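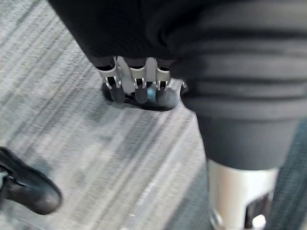 Nawal Helmy 在上一篇底下留言说，她那台的袖口也卷进过手指关节，当时手停在半空，控制器报过载，她第一反应是电机烧了，拆了整整一个晚上，最后从铰链缝里夹出来一截线头。她问能不能专门写一篇，讲讲给机器手穿“衣服”到底要注意什么，尤其是那种要弯下去、贴着地面干活的。

太能了！我看到这条留言差点从椅子上跳起来，因为我们这边刚刚出过一模一样的事，笔记本上还夹着那截线头呢。下面就把这段时间攒下来的小办法都倒出来，有些是吃了亏才学会的，有些是别人教的，顺序有点乱，各位挑自己用得上的看。

先说说那次卡住

一月里的事。机器穿着针织罩衣做低位动作，手往下伸，指尖朝地毯去，做完再收回来。前面几轮都顺顺当当，后来有一轮收手的时候，袖口的下摆往里缩了一下，接着食指弯到一半就不动了。驱动那边没有立刻断，电流往上爬，手指轻轻地抖，听得见一种很细的吱吱声。Latifa Ouali 离急停最近，一巴掌拍下去，全停。

拍完急停以后我们犯了第一个错：我伸手去拽布。急停断的是动力，可那根手指里的回位弹簧还绷着，布一松，指节“啪”地弹开，夹了我的指甲。没出血，疼倒是真疼。所以第一条就写在这里，写得大一点都行：

布卡进去了，手别去拽布。先断电，再等，再把弹簧的劲卸掉，最后才轮到布。

我们现在的做法，一步一步是这样的

按急停，然后把主电源也关掉。有人觉得急停按了就够了，我们机器的急停只切驱动，逻辑电还在，误碰一下复位它会试着回零位。回零位的时候手指可是有力气的。

等指示灯全灭。各家机器等的时间不一样，照你那本手册来，手册找不着就问厂家，别照搬我的。

用一块软木片或者厚毛毡垫在卡住的那一节和它下面那一节之间，让它就算要弹也弹不到底。毛毡比软木好用，不打滑。

拿手电从侧面照，看清楚布是从哪一边进去的。从掌心那一侧进去的，往掌心方向退；从手背那一侧进去的，往手背方向退。听着像废话，可急起来的时候人总是往自己这边拉。

退不动就剪。真的，剪吧！一件罩衣才多少钱，指节里那根细拉索换一次要把整根手指拆下来。用弯头小剪刀，刀尖朝外，剪断以后再用平头镊子把剩下的线一根一根夹出来。

夹完了别急着通电，用手把每一节慢慢弯一遍。哪一节手感发涩，里面多半还有东西。我们第一次就是漏了这一步，通上电又卡，又从头来过，Ilham Hdmy……写错了，是 Ilham Hamdy，她在旁边笑得不行。

罩衣怎么选，怎么改

针织布柔软，褶子能跟着手臂走，肘弯的时候不会绷住，这是它最大的好处，我非常喜欢。可是它的线圈容易勾丝，一根线勾出来，后面跟着一串。梭织布不容易勾丝，却会在弯曲的地方顶起硬褶，顶起来的褶子反过来又往关节里钻。两种都穿过之后，我们还是回到针织，只在袖口上下功夫。

袖口要收住，不要敞着。敞口下摆一垂下来，手臂朝下的时候布就往指尖方向滑，越滑越低。我在袖口里缝了一圈软松紧带，松紧带卡在腕部最细的那一段，滑到那里就停。松紧不要太紧，压住腕部的走线就麻烦了，能塞进一根手指正好。

下摆到第一节铰链之间留出空来。我们留的是100毫米，掌背短的机器留不出这么多，那就把袖口直接收到腕部以上，让整个手掌露在外面。露着难看一点，可是省心！量的时候一定要把手朝下放着量，平放着量出来的数不作数，布会往下坠。

边要包。裁完不包边的针织布会卷，卷起来的那条小边最爱往缝里钻。包边条用同色的弹力滚边，走一道之字线，线头收在里侧打结，剪到贴布。滚边我买的是 Finora 的零头，颜色对得上，弹性也够。缝纫机没有之字线迹的话，手缝回针也行，慢一点而已。

不要用魔术贴收口。我知道它方便，我自己也用过。钩面那一侧会粘地毯上的绒，也会勾住旁边的针织面，撕开的时候拉出来的全是线。要开合就用暗扣，扣子放在手背侧，离掌心远远的。

衣服多出来的那一截别往上推成一堆。推上去的褶子看着老实，动几轮就掉下来了。宁可裁短。

金属边上的毛刺

这一条是 Jeanine Hermans 教我的，我觉得是全篇里最值钱的一条。她说你们老怪布，怎么不摸摸铁？

我就戴着一只旧丝袜去摸（丝袜套在手上，滑过哪里勾住了，哪里就有毛刺，灵得不得了）。摸完吓一跳，好几处螺丝槽的边都拉丝袜，有一片小盖板的角简直像把小锉刀。

处理办法：先用胶带把关节缝全部封起来，砂下来的金属粉要是掉进去，那可比线头难伺候多了。然后用1000目的水砂纸蘸一点点水，顺着边走，手要轻，走几下就擦干净再用丝袜试。勾不住了，换2000目收一遍。不用追求镜面，滑过去不挂丝就停手。砂完用半湿的无尘布擦，再用干的擦，最后才撕胶带，撕的时候从缝的一头往外慢慢揭。

有涂层的部位别砂，砂掉了涂层底下会起锈或者掉粉。那种地方贴一小片薄的特氟龙胶带，压平，边角剪圆。贴的位置要避开会动的面，不然胶带自己变成下一个卡住的东西。

螺丝头也值得看一眼。十字槽被拧花了的就换新的，花了的槽口翻起来一圈小牙，专门勾针织布。 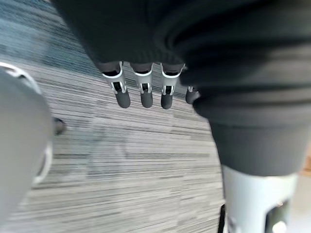 手指自织物下缘伸出，朝下悬在条纹地毯上方。

地面也要管

大家总盯着手，地上的东西经常没人收拾。低位动作最怕地上有小物件：一颗螺丝、一截扎带头、一小团胶带。指尖碰上去会偏，一偏，手指侧面就往布上靠，后面的事情前面都讲过了。

我现在每次开机前拿一根磁棒在地毯上来回扫一遍，再换粘毛滚筒滚一遍。磁棒吸的东西让我每次都很有成就感，上礼拜吸出来一颗找了好久的小垫圈！扎带头是塑料的，磁棒吸不上，只能靠眼睛和滚筒。

短绒地毯比长绒的好伺候得多。花纹杂的地毯上找小东西特别费眼，条纹越乱越看不见，我的窍门是把手电平放在地上，光贴着地面打过去，小东西会拖出长长的影子，一下子就看见了。这个办法找掉在地上的缝衣针也灵，家里做针线的朋友可以记一下。

地毯自己也会掉绒。新铺的尤其厉害，前几个礼拜吸尘要勤快。绒毛会粘在橡胶指尖上，再被带进指节。每次收工用拧干的湿布擦指尖，别用酒精，我们那一套的指尖胶擦过酒精以后发硬，抓东西开始打滑。各家的胶不一样，先看说明，或者在不显眼的地方试一小块。

再说高度。让指尖停在离地毯还有一点空的位置，慢慢往下送，看清楚以后再定最低点。地毯压过之后会变矮，家具搬开又会弹起来，最低点隔一阵子要重新确认。我吃过这个亏，地毯换了一块厚一点的，程序没改，指尖直接杵进绒里，好在速度慢。

人站在哪里

这一段我要认真一点。卡住的时候人都会往前凑，我自己就是。手停在低处，人一弯腰，脑袋就到了手臂和身体中间，机器要是这个时候恢复动作，躲都没地方躲。

现在我们的规矩：机器带电的时候，谁都不弯腰到手臂下面去看。要看就断电看，或者用手机绑在一根杆子上伸进去看。杆子是晾衣杆改的，手机夹是自行车上拆下来的，难看归难看，特别好使。

鞋子穿包头的。地毯房间里大家容易图舒服换拖鞋，这个习惯要改。鞋带塞进去，长围巾摘掉，袖口宽的衣服换下来，头发扎起来。机器的袖子会卷，人的袖子也一样会卷！El-Sayed 那边的工作间门口挂了一排窄袖工作服，进门就换，我觉得这个主意特别好，回来也挂了几件。

急停按钮的线要够长，长到拿在手里能退到手臂够不着的地方。线要走在人身后，别从机器脚边绕过去。机器腿一抬一落，线压在底下，你猜猜会出什么事。我们有一回就是线被压住了，按钮差点从手里拽走，从那以后线上加了一个挂扣，挂在腰带上。

一个人的时候不做低位动作。这条没得商量。

腿上的套子

顺便讲讲腿。袖子的问题讲得多，腿套的毛病差不多也是那些，只是发作得更慢。腿套往下滑，滑到小腿金属壳的开口那里，布边就搭在开口上。走路的时候一吸一吐地蹭，蹭久了布就薄了，薄了就破，破了线头就进去了。

我的办法是在膝盖上方缝一圈硅胶防滑条，骑行裤裤脚里的那种，内侧朝里，抓得很牢。下边沿停在金属壳开口以上，别想着用布把开口遮起来。那个口子里面有散热的、有走线的，遮起来看着整洁，里面闷着可不舒服。

腿套洗过以后会缩，第一次穿之前先洗一水再裁。我第一条没洗就裁了，洗完短了一截，穿上去像小学生的七分裤，Latifa 给它拍了照贴在冰箱上，到现在还在。

洗涤和检查

罩衣翻过来洗，冷水，装洗衣袋，不放柔顺剂。柔顺剂留在布上滑滑的一层，松紧带那里就抓不住了，指尖沾上也打滑。晾平，别挂，挂着袖子会拉长，袖子一长前面量的全白量。

晾干以后把袖口对着窗户看，光从布里透过来，哪里薄了一目了然。薄的地方当场补，补丁放里侧，边缘用藏针缝。补丁超过两处的那种袖子，我就整段换掉了，拆下来的布当抹布也挺好。

衣服上的静电也说一句。冬天空气干，针织布在塑料壳上蹭，摸一下噼啪响。我们在屋里放了一只加湿器，离机器远一点，再给手腕部位的布里面缝了一条导电织带，接到机壳的接地点。织带接不接、接在哪里，问清楚厂家再动手，别凭感觉找个螺丝就拧上去。

手指的检查我是这样排的：每次开机前，断电状态下用手把每根手指弯到90度再放开，听声音。顺的手指没什么声音，回来得干脆。有沙沙声的，先吹再刷，用干净的软毛刷从缝里往外刷，别用压缩空气对着缝猛吹，那样会把绒毛吹到更深的地方去。吹尘的小皮老虎力气刚好。

润滑油不要乱加！我知道手指发涩的时候特别想滴一滴。油会粘绒，粘上绒以后变成一团黑泥，比干的难清十倍。厂家说哪里加、加哪一种，就只加那里。

程序上可以做的小改动

不写代码的朋友可以跳过，写的朋友看两眼。

收手的时候先把手指伸直再抬手臂。我们原来是抬手臂和握拳一起做的，握拳把下摆带进去，手臂一抬又把布绷紧，两件事赶在一块儿了。分开以后动作看着笨一点点，可是袖口老实多了。

过载的门限别为了“跑得顺”往上调。那次卡住的前几天，就有人嫌手指老是停，把门限抬高了（好吧，是我）。要是没抬，它早一点就停了，Latifa 也不用拍那一下。现在门限放回厂家给的值，停就停，停了去找原因。

停下来以后别让它自动重试。自动重试对抓空了的情况很有用，对卡了布的情况就糟糕得很，每试一次都往里多卷一点。我们把两种情况分开了：指尖没碰到东西的，可以再来一次；电流上去而手指没动的，停住，亮灯，等人来。

低位段的速度单独设一个。别的地方该快就快，到了地毯附近就慢下来，慢到看的人来得及按急停。

手边常备的东西

我在墙上挂了一个布兜，里面放着弯头小剪刀、平头镊子、毛毡片、旧丝袜一只、水砂纸、窄胶带、软毛刷、皮老虎、小手电。布兜是 Nandeck 的工具兜，口袋深浅不一，剪刀放深的那个，镊子放浅的那个，伸手就能摸着。后来又加了一包没拆过的滚边条和一根穿好线的针，针插在一小块羊毛毡上，用完必须插回去，插回去之前兜上的夹子不许合。地毯上掉针可太吓人了。

本子也算一样。卡一次记一次，写清楚哪只手、哪一节、当时在做什么动作、布从哪一侧进去的。我们翻了翻旧记录才发现，卡在拇指上的几次都是刚换过罩衣的那天，袖口还没服帖就上机了。现在新罩衣穿上去，先空跑100轮高位动作，看看下摆有没有往下走，再让它往低处伸。空跑的时候我就坐在旁边锁边，挺惬意的。

读者来信里挑几条回一下

Ilham Hamdy 问袖口能不能用热缩管代替松紧带。我劝你别用，热缩管要加热，热风枪对着腕部吹，里面的线皮受不了。而且它缩紧以后拆不下来，只能割，割的时候又是一道险。

还有位没留名字的朋友问，能不能干脆给手指也戴手套，整只包住，就没有缝可钻了。可以！我试过，薄薄的弹力手套，指尖部位剪开，让橡胶垫露出来。缺点是弯起来的时候掌心会堆一小坨布，抓细东西不太准，手套在铰链弯折的地方磨得也快。抓大件的朋友可以试试，记得手套口要塞到袖口里面，叠在外面又会翻起来。我那副磨破的地方在食指第二节内侧，换的时候就先看那里。

Jeanine Hermans 来信补充说，砂毛刺之前先拍一张照片，砂完再拍一张对照，免得把本来就该有的倒角当成毛刺磨没了。说得对，我有一处就磨多了一点，盖板合上去有条小缝，现在用薄胶片垫着。

也有人问 Harkano 的成品护袖行不行。我手上有一副，面料舒服，走线也整齐，长度对我们的机器来说偏长，我从腕口那头裁掉一截重新包了边才穿的。你那台前臂要是长一些，说不定直接就能用，照前面说的手朝下量一量再决定。

Yaneth Grajales 问的是急停线挂扣的样子，我用的是钥匙扣那种旋转的小钩，线不会拧麻花。钩子开口朝身体外侧，脱手的时候一摘就下来。

下次想写腰部和肩膀那里的布怎么裁，那里转动的角度大，褶子的去向我还没弄明白，试了两版纸样都不满意，第三版已经画在旧报纸上了。谁有做过戏服或者骑马服的经验，求求你来留个言！尤其是腋下那块菱形插片，我缝了拆、拆了缝，线眼都快连成一片了。

2026年2月18日星期三更新：补上了门限和自动重试那两段，另外把“往掌心方向退”那一句里写反的字改过来了，谢谢提醒的几位。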